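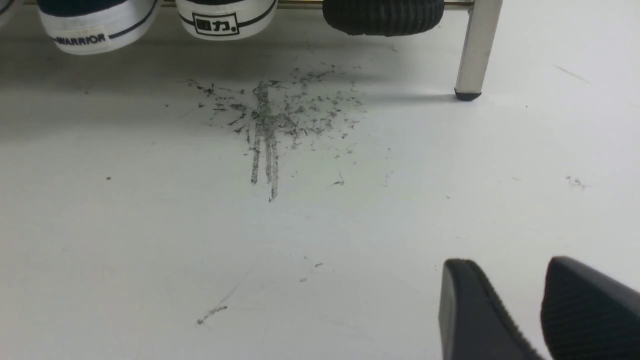
Plallico Residential Services – Floor Care and Housekeeping Team

Entryway cleaning routine revised for Grerkusgate building

Aug 31, 2018

The Floor Care and Housekeeping Team has revised the cleaning routine for the entryways at Grerkusgate. The new routine applies to all 23 shared apartments in the building and replaces the one issued in April. The main change concerns dark, dry dirt on the pale floors next to the shoe racks, and the order in which the tools are used on it.

Under the April routine, the entry was cleaned last, with the same flat mop used for the hall. Team members reported that the result was uneven near the racks. Crumbs of dirt were being pushed along the floor in lines, and a gray film was left between them. A pale gray-white floor with a slight sheen shows this kind of marking clearly. Black crumbs and fine fibrous bits in front of a row of shoes are easy to spot, and so are gray-black streaks running through them.

Dirt at a shoe rack is a mixture. Larger grains fall out of the tread. Finer dust comes off the uppers and the sides of the sole, and lint and hair get caught up in both. The three behave differently under a tool. Grains roll ahead of the edge, dust smears under pressure, and fibers wrap around bristles and are put down again a short distance away. One pass with one tool does not deal with all of them.

The revised routine has the following steps.

1. Lift any shoes that overhang the front of the rack and set them on the tray supplied with the cart. Sneakers with thick rubber heels often sit only just clear of the floor, and a broom head will not pass under them.

2. Vacuum first, with the bare floor head and the brush roll switched off. Begin at the outer edge of the dirt, where the specks are thin, and move in toward the rack. Do not start in the middle of a patch.

3. Change to the narrow nozzle for the rack feet. Small plastic foot caps on metal legs collect fine dust on the side facing the wall. Go once around each foot.

4. Check for streaks. Any gray line that stays after vacuuming is treated as a smear and wiped with a damp microfiber cloth, in the direction of the line, then turned to a clean face and wiped across it.

5. Dry the area with a second cloth before the shoes go back.

Step 2 is the one most likely to be skipped when time is short. The team asks that it be kept even where the amount of dirt looks small. Fine specks travel well beyond the main patch, to the left and right of the rack as well as out into the room, and single marks some distance away are part of the same job.

Brooms are no longer part of the entry kit. The stiff broom stays on the cart for the outside steps and the loading door. A hand brush and pan may be used indoors on grains too large for the nozzle, provided the brush is lifted between strokes and the floor is vacuumed afterward.

The cleaning solution has also changed. Gronivum floor concentrate is now mixed at 3 ml to 700 ml of water in the marked spray bottle. The earlier mix was stronger and left a residue on smooth floors that held dust. Spray the cloth and leave the floor itself dry. Bottles mixed before the change should be emptied, rinsed and labeled again. The mix is made up fresh at the start of each shift and is not topped up.

Canvas shoes need some care. White canvas and white rubber pick up gray water easily, and a printed heel can be marked by a dirty cloth. The team does not clean residents' shoes. Shoes are picked up by the sides, placed on the tray heel to heel, and returned to the same level of the rack and in the same order. Where a pair has packed dirt in the tread, the tray is emptied into the waste bag, and a reminder card is left on the shelf by the door.

The racks stay in service. The Kikuchi open rack, with thin metal rails and legs, was compared with a closed cabinet in two of the apartments over the summer. The cabinet kept loose dirt out of sight but let it build up on the inner base, and the doors had to be propped open for each cleaning. The open rack lets dirt through to the floor, where it can be vacuumed. Its lowest rail is close to the ground, so the space behind it still needs the narrow nozzle. Moving the rack is not required at a normal visit. It is pulled out once a month, lifted at both ends so that the foot caps do not scrape.

Missing or split foot caps should be entered in the repair log the same day. A bare metal leg leaves a dark mark on a pale floor that the Gronivum mix does not remove. Spare caps are held in the ground floor store, second shelf, in the box with the door stops. The size is molded inside the cap.

A washable mat for each rack was considered and has been put off. The sample mat had a rubber back that held water against the floor, and its edge curled after washing. A thinner type is on order. Until it has been tested, residents are asked to knock shoes out on the coarse mat at the outside door, particularly ribbed soles, and to place them with the soles fully on the rails.

Time allowed per entry has been kept the same. Each apartment visit is still planned at 30 minutes in total, and the entry is now cleaned at the beginning of the visit – before the kitchen and the hall – so that dirt from the rack is not carried through on the wheels of the cart. The cart is parked on the landing until the entry has been vacuumed and dried.

Printed copies of the routine are in the cart folders and on the board in the ground floor store. April copies should be taken out and recycled. Cloths used at the racks go in the gray laundry bag and are washed apart from kitchen cloths.

Residents who find streaks or loose dirt after a visit can use the housekeeping form at the front desk. Please give the apartment number and say whether the marks are in front of the rack, under it or farther into the room.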